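September, 7:40 in the evening

Got in before nine and spent the first hour on tape. Two strips at the far end of the table had lifted again, so I pressed them back down and left it at that. The strips back there are still ragged. The squares are only for us, to set the pegs down in a known place before each run, and the model is supposed to cope with whatever the paper looks like.

The task is the same one as all week. Three capped pegs in a row, red, yellow, green. The arm goes to the one named in the instruction, picks it up by the cap, lifts, and puts it down in another square. Sivaprasad Varma drove through the morning and I kept the log, then we swapped after lunch. He is faster than I am but he hurries the last inch, and the hurry shows in the wrist recordings. We talked about it and he agreed to slow down over the peg.

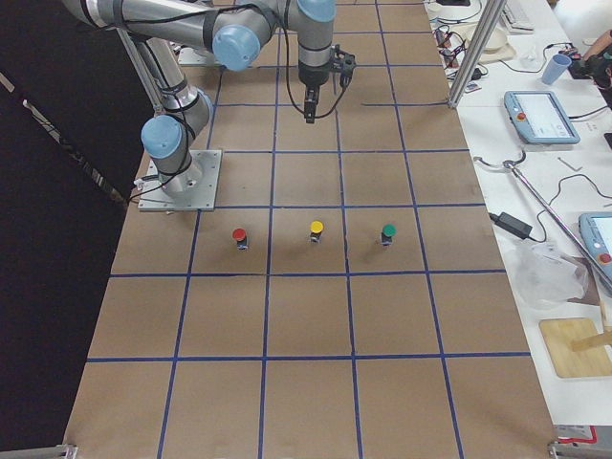 *Red, yellow, green, with the gripper up above the row.*

The target for this batch is 2000 good episodes. When I closed the log tonight we stood at 1756. A good episode means one clean approach, one grasp, one release, and no long pause in the middle. We threw out plenty at the start of the week for pauses, mostly mine. I stop to think and the arm stops with me, and then the model learns to stop too. Georgiou wrote the filter that catches this and it has been strict but fair.

Yellow is behind the other two. I sorted the log by color at lunch and found only 562 yellow episodes, because the early sessions were done from a list that somebody had sorted alphabetically and we kept running out of time before we reached Y. So most of the afternoon was yellow. I don't want to train on a lopsided set and then spend a month wondering why it goes to red when it's unsure.

I also went through a stretch of wrist recordings to see what the model gets to look at while the peg is held. The cap covers a lot of the fingers. I wrote that down as a question for Georgiou: is there enough left in view for it to judge the grip, or does it lean on the table camera for that part? The picture comes in upside down and we have decided to keep it that way. Flipping it halfway through the batch would be worse than leaving it. As long as every episode is the same, the model won't care.
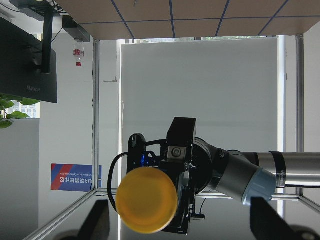

*Wrist view, yellow cap toward the lens.*

Akora called at two to ask for the export in their format by the end of the month. I said yes. They want the joint positions and the camera streams cut to the same clock, and ours still drift apart by 4 frames over a long session. The fix is to cut the sessions shorter. I changed the recording script to close the file after each block and start a new one. Tested it twice and the drift was gone from the log, but I'll look again tomorrow before I trust it.

After that, back to the middle peg. For the approach I try to come straight down and keep the wrist still. If I come in at a slant the cap gets nudged and the peg tips, and a tipped peg is a wasted minute. I lost six in a row that way before I moved my chair and got a better angle on the row from the side.
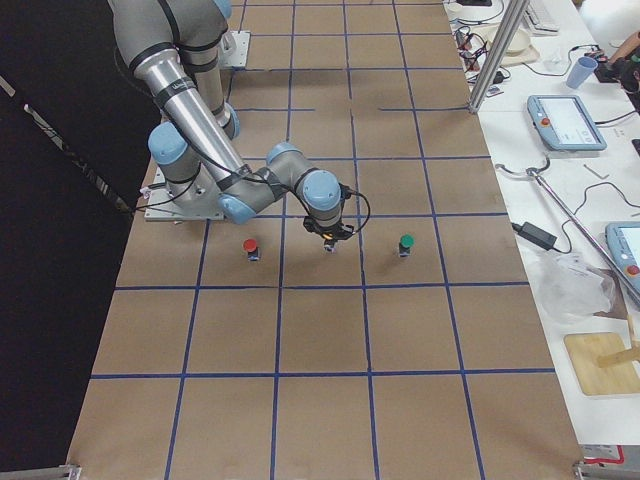 *Over the middle one, late afternoon block.*

Sivaprasad thinks we should start mixing the order of the colors now, and not wait for the next batch. I think he's right. If red is always on the left, the model may only be learning left. We kept the order for the first batch so the labels would be easy to check, and the checking is done. I wrote up a shuffled list for tomorrow — every order of the three, spread over the middle rows, with the near row saved for the end.

Isevora sent the invoice for the spare gripper fingers. Paid it. The Trollo crates for the drives are still on order, so the full drives are stacked in my bottom drawer with masking tape labels on them.

We also need some recordings with nothing on the table. Georgiou asked for them so he can check what the model does when the instruction names a peg and there isn't one.

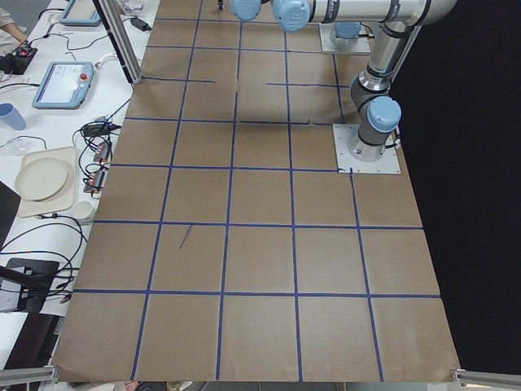
The right answer in that case is to stay put, and I don't know yet whether it will. The first version went down and closed on nothing, then carried the nothing over to the next square and set it down with great care. I'd like to see fewer of those. I'm putting a short set of empty-table episodes at the end of each block, where the operator just holds still for ten seconds and saves.

Backed up both drives before leaving. My neck is sore from leaning. Tomorrow: check the clock drift, start on the shuffled list, more yellow, and buy tape.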